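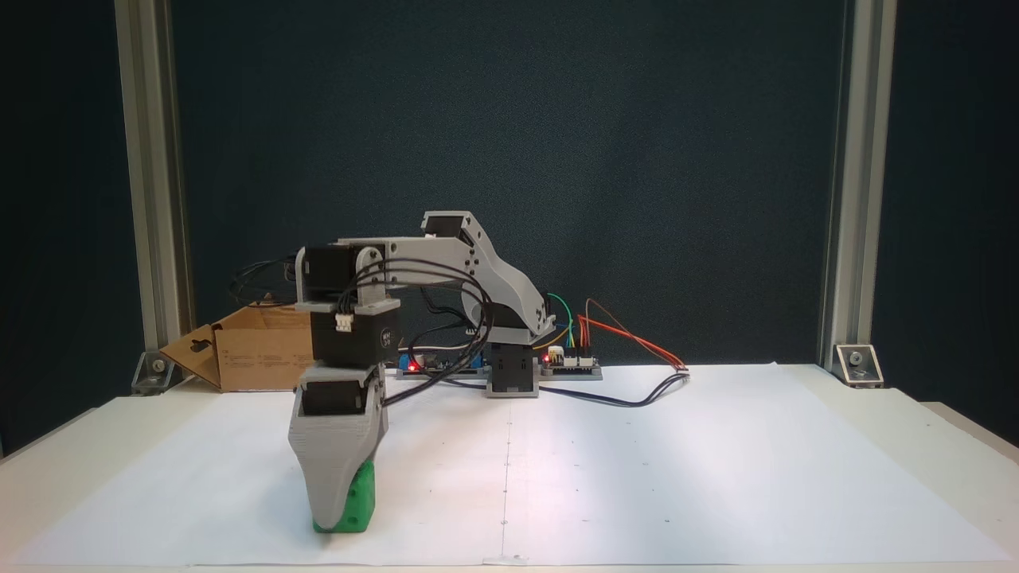 Vol. 9, No. 213

Reviews > Tabletop > Dice and Accessories

Pririne Green Die, with notes on covering the table

The Pririne is a single six-sided die in bright green, sold on its own for $9. It has rounded edges and recessed pips, and it comes with no bag, no second die and no rulebook. I bought one last December to replace a pair of ordinary dice that kept getting lost under the couch, and I have used it since then for board games, for a math game we play with the kids, and for deciding who does the dishes.

Nine dollars is a lot for one die. Most of this review is about whether it earns the money.

Reading it

The color is the reason to buy it. Green this bright is easy to find on a table, on a rug, and on the floor under a table. Our old dice were cream with gray pips and everybody leaned in to read them. With the Pririne I can usually call the number from my chair.

The pips are recessed, and the outlines around them are dark. Under the ceiling light in our dining room they read well. Under one low lamp to the side, the recesses fill with shadow and that helps too. The weak case is strong light from directly overhead with no lamp nearby. The four and the five look alike for a second if you are at the far end of the table. It is a small complaint, and leaning forward solves it.

The six is laid out in the usual way, two rows of three, and the four is a plain square. I mention this because the Vávra die I tried last year had pips arranged in a ring, and it slowed down every child who had learned to read dice by shape.

Rolling it

Rounded edges make a die travel. On bare wood the Pririne goes farther than I want, and on our table, which is not quite level, it tends to head for the window side. Square-edged dice stop sooner. If you play on a small table you will need a tray, a wall of books, or something on the surface to slow it down.

I went through the options we had in the house. A bath towel stops it too fast and leaves it leaning in the folds, and then there is an argument about which side is up. A vinyl tablecloth was no better than the wood. A place mat is fine but too small, and the die leaves it on every second throw.

What worked best was paper. A large white sheet laid flat over the table takes some speed off the roll, and the green shows up on it better than on anything else I tried. You can also write the score on it. I use the Brosach sheets, which come rolled and need to be laid under something heavy overnight before they behave. Plain butcher paper would likely do the same job.
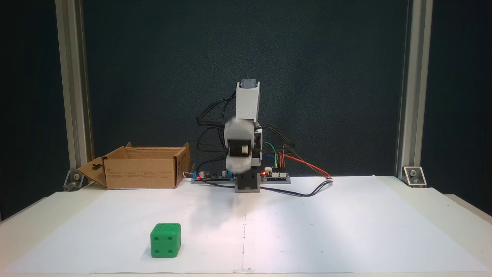 Tape the corners if you have people who lean on the table. A sheet that slides when somebody rests an elbow on it will move the die along with the pieces, and in a close game that matters. I use painter's tape and have had no marks on the finish. One sheet lasts us several evenings before the creases get deep enough to tip a die off its face.

The Jondano tray is the other obvious answer. It has a raised lip and a felt floor, and it costs more than the die does. I borrowed one from my sister for a weekend. It keeps everything in one place and it is the right choice for a small apartment table. It also blocks the view from low chairs, so the youngest player ended up standing. We went back to paper.

Fairness

I did not run a test on this, and I would be suspicious of a review that claimed a result from an evening of throwing. In ordinary play nothing has seemed off. Opposite faces add up to seven, as they should. If you need a die for anything where money changes hands, buy a precision die from a casino supplier.

Noise

Quieter than I expected on paper, and noticeable on wood. We play after the baby is down and have not had to stop.

Cleaning

Recessed pips collect crumbs. Anyone who plays with snacks on the table will see this within a week. A dry toothbrush clears them. I have also wiped the faces with a damp cloth and a drop of dish soap, and the color is the same as it was. I have not put it in the dishwasher and the packaging does not say whether you can.

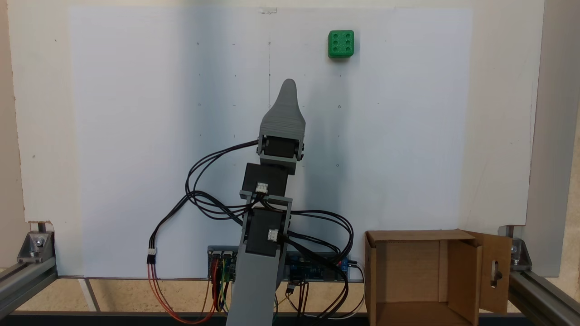
Storage is up to you. We keep ours in an old cardboard box with the score pads and the rest of the loose parts, and the color means I can pick it out without emptying the box on the floor. A small drawstring bag in the package would have been welcome at this price.

Who should buy it

Families with young kids, mostly, and anyone who has trouble reading small pale dice. A teacher who wants a die that can be spotted from a few desks away could do worse, though outfitting a whole class at $9 apiece gets expensive fast, and Pririne does not sell a multi-pack that I could find. If your games need 2 dice at a time, the same problem applies at home. People who already own a good set and play on a tray have no reason to change.

Good: color, clear pips, easy to clean.
Not so good: price, rolls too far on bare wood, nothing to keep it in.

Rating: 4 out of 5

Reviewed Oct 29, 2026

Related reviews
Vávra Ring-Pip Dice
Jondano Felt Tray, Large
Brosach Paper Sheets as a Game Surface
Score Pads Compared
Card Holders for Small Hands

Contact | Copyright 2026, all rights reserved | Back to top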